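Community > Robots & Automation > Open Days and Demos

Is the Dronholm open day worth it with kids?

Posted by trola_fan

We're thinking of driving over from Garville for the robot open day at Dronholm in April. My two are 8 and 11 and love anything with moving parts, but will they be stuck behind glass listening to a talk? And is there much going on besides the big arms in the brochure?

gearbox_mom

Go go go! We went last spring and stayed until 3 (we'd planned on one hour). Our favorite was the card sorting table, where two arms work with a card holder and little colored bins. It sounds like nothing, but a card is thin and slippery and I couldn't stop watching!

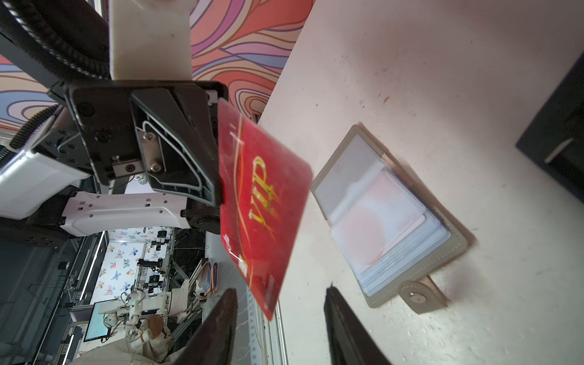
Red VIP card in the gripper, card holder open on the table.

You stand pretty close, and the people running it were happy to take questions. My daughter asked why the fingers aren't shaped like a hand and got a real answer, with a spare finger to hold. Try to catch a moment when both arms are on the same card, that's the best part.

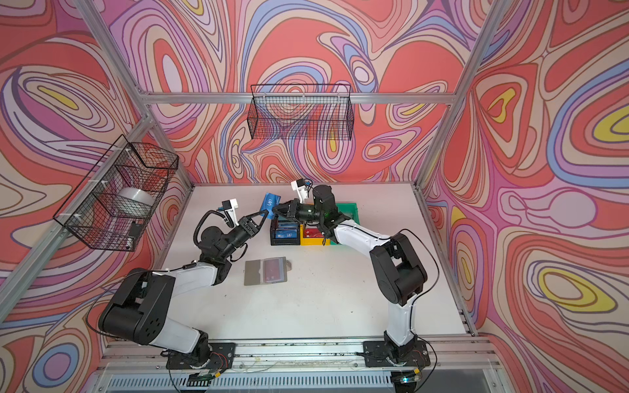

Parking and tickets

Lot B fills up early, so use the one behind the Farah building. It's 5 dollars a car, kids get in free. They only let in 300 people per session, so book ahead.

lowtorque

It's fine. Bit loud. Bring snacks.

If your 11-year-old is into how things work, skip the intro talk and go straight to the tables. I liked seeing the two grippers face each other over a gray plate with so little space between them. 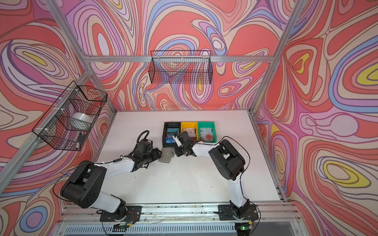 I asked how they plan the moves so the arms don't bump, and the answer went over my head, but my nephew got it. Ask at the desk for the printed map too, the signs inside aren't great.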